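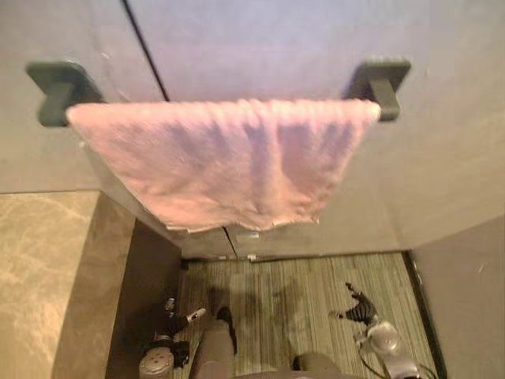
Stitby: Household Towel Notes

README, last touched in December, on a Monday, while avoiding the ironing.

What this is

A small folder of notes on how towels get hung, folded and forgotten in ordinary homes. It has 1104 entries, one per towel per visit. If you came looking for thread counts, the people at your local linen shop will be delighted to talk to you. Stitby only cares where the towel ended up and what shape it was in.

Files

towels.csv has the entries
places.csv has the rooms and what the towel was hanging on
notes.txt has everything that wouldn't fit in a column, including a long disagreement about bath mats (they're out)

Columns in towels.csv

towel_id: a number. Retired numbers are not reused, even when the towel comes back as a cleaning rag.
colour: plain words only. Pink is pink. We had "dusk", "shell" and "faded prawn" in the first version and spent a weekend getting rid of them.
fabric: terry, waffle, linen, unknown
hung_on: bar, hook, ring, door, oven handle, chair, floor. Yes, floor. It stays in hung_on because moving it broke the Pikisham import script.
fold: none, half, thirds, draped
coverage: how much of the bar is hidden, from 0 to 100
hem: even or uneven

How fold is decided

Draped means the towel went over the bar and was left to get on with it. Half and thirds need edges that somebody has lined up on purpose. If you're squinting and feeling generous, it's draped.

Hem is judged on the front layer only. Uneven is the usual answer. A towel that dips in the middle is uneven, and so is one with a wavy edge, however fond of it you are.

Known problems

Coverage was entered by eye and clusters suspiciously on multiples of 20. Treat anything finer as decoration.

Entries from the Hägglund flat list the same tea towel 3 times under different colours. It had a hard life and we've left all of them in.

Hand towels and small bath towels are mixed together. Unai Llorente wrote a rule for telling them apart, then bought a towel that broke it.

The Samex labels in notes.txt are from an older scheme and don't match anything. Please don't try to fix them.

Contributing

Send one row per towel. Don't straighten it first. We can tell, and so can the fold column.

Licence

Use it for whatever you like, with a mention of Stitby somewhere. Questions go to Unai, who answers in the evenings.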